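工单标题:双臂采集时左右臂时间戳越跑越偏,求助
提交人:Edvin Westerberg
项目:Fjeld(收水果任务)
状态:处理中

大家好,又是我……上次报夹爪校准的也是我,不好意思哈。

这回的问题是这样的:我们在采“把水果收进篮子”的示范数据,目标是2,000条,眼下录到1,000条出头。前几天回放的时候我发现,左臂的关节数据和画面对得上,右臂却慢半拍,而且一条录得越长,偏得越厉害。短的那些几乎看不出来,长的最多能差到7帧,看着特别别扭,夹爪画面里都合上了,曲线还平平地躺着呢!

我先说试过什么,免得大家重复问:

重启采集程序,没用。
重启整台主机,好了一小会儿,然后照旧。
把两条臂的USB口对调,偏的还是右臂(所以我猜不是口的问题?)。
把Cedus录制端从新版退回旧版,偏得轻了一点,但还在。
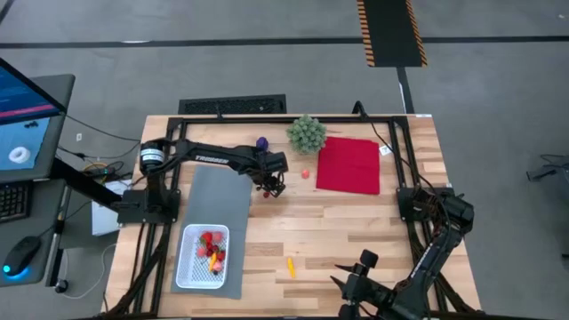 另外补充一下任务本身,可能和长度有关系。我们每条开始前都会把水果重新撒一遍,有的放篮子里,有的散在桌面上,操作员想先抓哪个就抓哪个。红的粉的都还好抓,细长的黄色那种最磨人,经常要夹好几次,一条就拖得老长。偏差大的那批,我翻了翻,基本都是卡在它身上的。

日志里还有一行我看不懂,右臂线程隔一阵就报一次“queue full, dropping oldest”,左臂从来没有。附件里打包了2条样本,一短一长,都带原始时间戳。

—— 回复:Åsmund Kristiansen ——

看了你的日志,“dropping oldest”那行就是线索。右臂的读取线程和图像压缩抢同一个核,队列一满就丢旧数据,可录制端还是按固定间隔补时间,丢一次就错一点,录得越久错得越多。麻烦你先把图像压缩挪到单独的进程,配置里把 encode_inline 改成 false,再录一条长的发我。已经录好的先别删,原始时间戳还在的话可以重新对齐。

—— 回复:Edvin Westerberg ——

改了改了!刚录了一条特别长的(故意跟那个黄色的较劲),回放下来两边曲线都贴着画面走,那行报错也没再冒出来。太感谢了,我还以为这一千来条全得重来,昨晚都没睡好……

还有个小问题想顺便问:旧数据重新对齐是用Eklow里自带的脚本,还是你那边另有一个?我在目录里翻到两个名字差不多的,不敢乱跑。工单先别关,等我把旧的那批对完,抽几条长的看过再来回复。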